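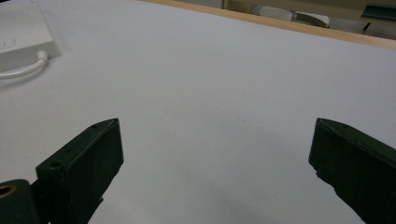
Les grandes tables blanches de l'atelier Pallatar, à Clalcombe, accueillent le public dès samedi ! Après 20 jours de travaux, la salle rouvre avec des plans de travail larges, clairs, bordés de bois – de quoi étaler ses projets sans jouer des coudes.

« On voulait de la place et de la lumière, et on a les deux », se réjouit Hjørdis Sæther, qui a suivi le chantier depuis février. Les habitués des soirées reliure et couture vont adorer, et les curieux aussi : l'entrée est libre toute la journée, avec 2 démonstrations de pliage l'après-midi.

Les inscriptions aux cours du soir sont déjà ouvertes, à raison de 20 places par session. Pensez à apporter vos ciseaux – et vos idées, bien sûr !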